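How to Clean and Look After a Marble Countertop Without Buying the Whole Shelf

Filed under: Kitchen, Stone

Most advice on marble comes from people with a bottle to sell. I have lived with marble counters in two kitchens, I have bought a good many of those bottles, and I now use dish soap and a cloth nearly all the time. What follows is the routine I've settled on, along with the claims I don't believe anymore and a couple I'm still unsure of.

What you need

Mild dish soap with no lemon or vinegar in it
Two soft cloths, one for washing and one for drying
Baking soda
Plastic wrap and painter's tape
A penetrating stone sealer, if your stone wants one (test first, see below)

You don't need a separate daily spray. Stone sprays labeled pH neutral are fine, and so is a drop of dish soap in a bowl of warm water. I ran through a whole bottle of Jondent Stone Daily on one half of my counter while using soap on the other half, and when I asked my sister which half looked better she picked the soap side, then changed her mind, then asked why I was doing this.

Know what kind of damage you have

People call everything a stain. Marble gets two quite different kinds of mark, and the fixes have nothing in common.

A stain is something that has soaked in. Oil, coffee, red wine and rust are the usual ones. The spot is darker than the stone around it, or a different color, and if you run a fingertip over it the surface feels the same as everywhere else.

An etch is where acid has eaten the polish. It looks like a dull or pale spot, often a ring the size of a glass. Tip your head so the light from a window slides across the counter and it will jump out at you. Lemon juice, vinegar, tomato, wine, soda and plenty of bathroom cleaners will all do it, and on polished marble it can happen in a minute or two.

Wine can do both at once. Deal with the stain first and the etch second.

Everyday cleaning

1. Brush off crumbs and grit with a dry cloth. Grit is what scratches, and a wet cloth just drags it around.
2. Add a small squirt of dish soap to a bowl of warm water. Too much soap leaves a film, and the film is what sends people out to buy a polish.
3. Wash, wringing the cloth well.
4. Go over it again with plain water.
5. Dry it. Most of the cloudy patches I get asked about are dried tap water and soap, and they come off with a second rinse.

Once a day is plenty in a kitchen that gets used. Wipe up anything sour the moment you see it, and blot it. Wiping spreads the spill over stone that was fine.

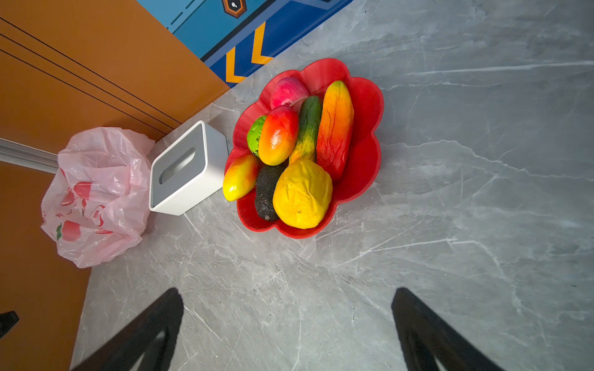 Vinegar is the one I will argue about. It turns up in every list of natural cleaners, sometimes right next to the word "stone," and it's an acid strong enough to take the shine off marble. Diluting it makes it slower. The same goes for lemon halves dipped in salt, a tip I've seen recommended for "brightening" marble by a site that sells, among other things, marble polish.

Bleach won't etch the way acid does, but I wouldn't make a habit of it. Powdered cleansers and the green side of a sponge will scratch a polished finish. Honed marble (the matte kind) hides scratches and etches better, and it's what I'd choose if I were starting over.

Do you need to seal it?

Maybe. Test before you pay for anything.

Put a spoonful of water on the counter in a spot you use a lot, near the sink for example. Leave it for 20 minutes, then wipe it away. If the stone underneath has gone dark, it's taking in water and a sealer will help. If it looks no different, put your wallet away and try again in December or whenever you next think of it.

Test in more than one place. The stretch by the stove and the stretch in the corner behind the toaster have led different lives.

When we had the counters put in, the fabricator wanted to sign us up for a yearly plan called Escobar Shield, at a price I won't repeat in front of my husband. The brochure promised protection against "acids, oils and daily wear." Read that carefully. A penetrating sealer sits in the pores of the stone and slows down things that soak in. It does nothing much about acid on the surface, and that's how most marble gets marked. I asked the salesman about this and he told me the sealer "buys you time." It does, for olive oil. For lemon juice I have the ring to prove otherwise.

If your test says you need it, a store-bought penetrating sealer is easy enough to put on yourself:

1. Clean the counter and let it dry overnight.
2. Wipe on a thin, even coat, working in small sections.
3. Wait as long as the label says, usually between 5 and 20 minutes.
4. Buff off every bit of what's left with a dry cloth. Leftover sealer dries to a haze and it is miserable to remove.
5. Keep the counter dry for as long as the label tells you.

Open a window. The solvent kinds smell terrible.

Getting out an oil stain

A baking soda poultice works, though slowly, and I didn't believe in it until the third try.

1. Wash the spot with dish soap and let it dry.
2. Mix baking soda with enough water to make a paste as thick as peanut butter.
3. Spread it over the stain, going a little past the edges.
4. Cover with plastic wrap and tape down the sides. Poke a few small holes.
5. Leave it 24 hours, then take off the wrap and let the paste dry out completely.
6. Scrape it up with something plastic, rinse and dry.

Expect the stain to be lighter, not gone. Repeat it. A butter stain beside my stove took four rounds. Ready-made poultice powders work too, possibly faster, but I've never been able to tell a difference worth the money. For coffee or wine, people swap the water for hydrogen peroxide. That can lighten dark stone, so try it somewhere hidden first.

Fixing an etch

For a faint etch on polished marble, a marble polishing powder, usually with tin oxide in it, rubbed in with a damp cloth can bring back some of the shine. I used one called Tedness on a ring from a glass. It went from obvious to something I have to hunt for. On a bigger mark by the sink it made a shiny patch with a dull edge, and I liked the etch better.

If you can feel the etch with your fingernail, powder won't do it. The stone needs to be honed and polished again by someone with the right machine. I hired Tove Vídalín for the worst section of ours, and she talked me out of doing the rest. Her view is that a kitchen counter evens out if you leave it alone long enough, and that people mostly call her in the first year. She could have charged me for the full job, so I'm inclined to trust her on it.

Don't use honed-finish powder on a polished top, or the other way around. And skip the toothpaste.

Questions I get by email

My quote for refinishing was 2,000 dollars. Is that normal?
I can't tell you from here. Ask what it covers and whether they'll do one section at a time, and get a second quote. Be wary if the price falls by half when you hesitate.

Can I put a hot pan on it?
Marble takes heat well, the sealer less so, and a sudden change can crack a weak spot. Use a trivet.

My counter came with the house and I don't know if it's marble.
Put a drop of vinegar somewhere out of sight, under an overhang or behind the faucet, and look after a few minutes. If it fizzes or goes dull you have marble or a close cousin. Granite and quartz won't react. Rinse it off well either way.

Is the Broker stone wipe any good?
It's a damp wipe. I had a tub of 30 and they cleaned the counter. So does a cloth.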